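# grilum-fold README兼データカード

投稿日:08/03/2024 文:Ramiro Zabala

## 概要

Grilumは、業務用クリーニングのButheleziで使うタオル畳み作業の記録です。双腕ロボットが布をつかみ、広げ、畳もうとするまでを収めています。「畳む」と書き切らなかったのは、失敗分も削らずに入れてあるからです。収録数は2287エピソード、1本の上限は90秒。人間の先輩方が同じ時間で何枚畳むかは、士気に関わるので計測対象から外しました。

## 作業セル

アームは2本で、手前のアルミレールに並べて固定しています。床は濃い灰色の大理石調です。見学に来た営業部からは「うちの受付より立派」という評をもらいました。受付の改装予算は今年もつきませんでした。
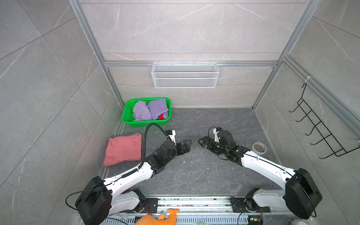
初期配置はエピソードごとに変えています。布の位置、向き、しわの寄り方は担当者の気分しだいで、これを当方では「ランダム化」と呼んでいます。気分の偏りはメタデータの operator_id から推定できますが、推定された本人には伝えないでください。

## 視点

固定カメラと手首カメラの映像を同期して保存しています。現場でいちばん人気がないのは手首側です。酔うそうです。ただ、布の角を見るならこちらのほうが向いているので、学習時に外すことはおすすめしません。

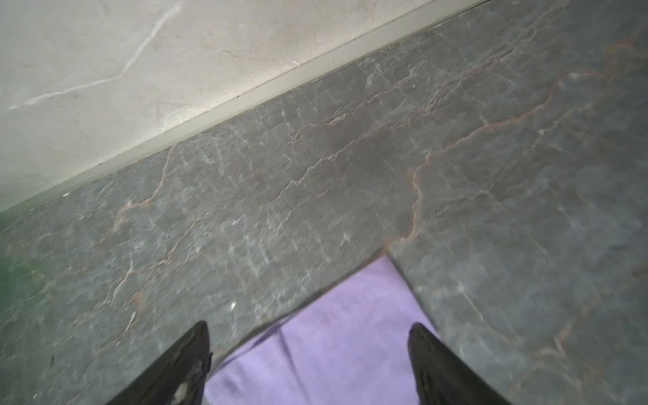

図:手首視点。左右の指の間にラベンダー色の布。

## ラベル

各エピソードには result(成功・部分成功・失敗)と note を付けました。判定は畳み場の担当者がしています。部分成功の基準は「お客さまには出せないが、自宅ならこのまま棚に入れる」です。判定者の自宅の基準には個人差があり、再現性を気にされる方は result を二値にまとめて使ってください。

note は自由記述です。「惜しい」「惜しくない」「新人のころの私」など、機械学習にはあまり役立たない文字列が混ざっています。消すつもりはありません。

## 職場で変わったこと

導入の説明会では、畳み作業の負担が減ると聞いていました。腰を曲げる回数は減りました。代わりに、布を崩して置き直す仕事ができました。きれいに畳むことで給料をもらってきた人が、今は上手に散らかすことを求められています。習得には思いのほか時間がかかり、つい角をそろえてしまう人が続出しました。
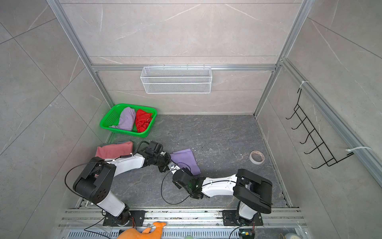

勤務表には「ロボット当番」の欄が増えました。当番は畳み場から離れて記録につくので、残った人の持ち分はその間だけ増えます。この増えた分を誰の生産性として数えるのかという質問は、9月の打ち合わせに持ち越しです。手当の話も同じ議題に入れてあります。議題名は「その他」です。

## 既知の問題

- 床に白い細かなごみが散っている回があります。掃除前後の区別は記録していません。
- 布の色に偏りがあります。赤い布やラベンダー色の布で覚えたモデルが、客先の白いシーツに通用するかは未検証です。
- ツールRikellの旧版で書き出したファイルは、左右の腕のラベルが逆になることがあります。読み込み時に確認してください。

## 利用条件

社内および共同研究先での研究利用に限ります。operator_id を人事評価に使うことは禁止です。この一文は畳み場からの要望で入り、管理部門の確認に本文のどこよりも長くかかりました。

いいね 2 コメント 0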